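Dinholm Community Hall – Your Questions About Hiring

Can I come and look round before I book?
Of course, and we'd much rather you did. We open up for visitors most mornings between ten and noon, and you're welcome to wander about, stand in the middle and try to picture your mum's seventieth in it. If mornings are hopeless for you, send us a message through the contact form and we'll find another time.

How big is the main hall?
It takes up to 120 people standing or 80 seated at tables, which feels comfortable with a bit of dancing room left over. The Gallagher Room next door is smaller and suits classes, meetings and children's parties (it's a good deal cosier in winter too!).

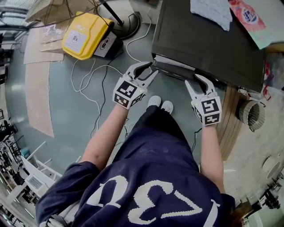

Navy top, white shoes and a painted floor.

How do I book, and do I pay a deposit?
Everything goes through Clistomik, our online booking system, and you'll get an email as soon as your slot is confirmed. We ask for a quarter of the hire fee up front and the rest 2 weeks before the day. Regular groups pay monthly instead, and if you're just starting a new class and aren't sure of your numbers yet, do talk to us – we can usually let you have a short run of dates first and see how you get on.

Is setting-up time included?
You get half an hour either side of your booking at no charge. Weddings and big parties nearly always need longer than people expect, what with the bunting and the cake and somebody's uncle arriving with the wrong speakers, so please add the extra hours when you book. 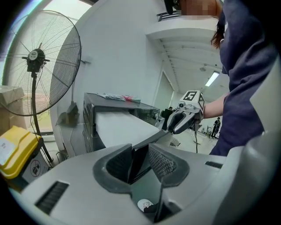 Tables and chairs are in the price, by the way, and so is the kitchen, though you'll need to bring your own tea towels. We have 9 folding tables, and extra ones can be hired from Fleltilero, who deliver to the side door if you let us know they're coming.

Can we have music?
Yes, until eleven at night. We do have neighbours and we're fond of them, so doors shut after nine, please, and goodbyes said quietly in the car park.

What happens if I have to cancel?
Tell us a month ahead and you'll have everything back. After that we keep the deposit, unless someone else takes the date, in which case we'll refund you in full.

Where does the money go?
Straight back into the building. Last year's hires brought in over £2,388 towards the roof, and in June we hope to make a start on the guttering.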